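Careers > Open Positions > Operations

Receiving and Sorting Associate, Hotalholm Depot

6 Aug 2019 | Posted by Ivana Quezada, Office of Personnel

Ruangrit invites applications for the position of Receiving and Sorting Associate at its Hotalholm depot. The appointment is full time and permanent, subject to a probationary period of 4 months. The depot receives returned household goods from over 200 member stores and prepares them for resale, repair or recycling.

The associate will report to the Depot Supervisor, Nipon Rattanakul. Duties include checking deliveries against shipping papers, sorting goods by material and condition, keeping daily weight records, and preparing outgoing loads for the Vellutus recycling program.
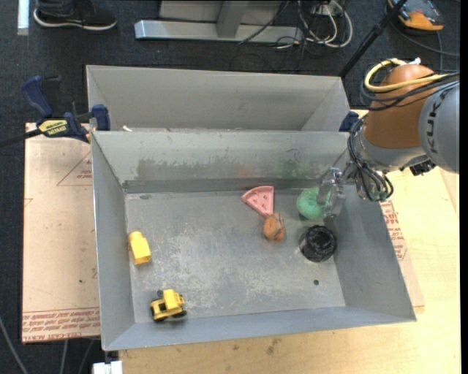
Applicants must hold a high school diploma or its equivalent and be able to stand for most of a shift. Previous warehouse experience is preferred. A forklift license is an advantage but may be obtained after hiring, at the expense of the employer. Shifts are assigned 5 weeks ahead. Pay begins at $19 per hour, with a review each May.

A letter of application, a current resume and the names of two references should be sent to Chanida Kaewkla, Office of Personnel, Ruangrit, Hotalholm. Incomplete applications will not be considered. Selected applicants will be invited to an interview and a tour of the depot. Current employees should also notify their supervisor in writing before applying.

14 shares | 0 comments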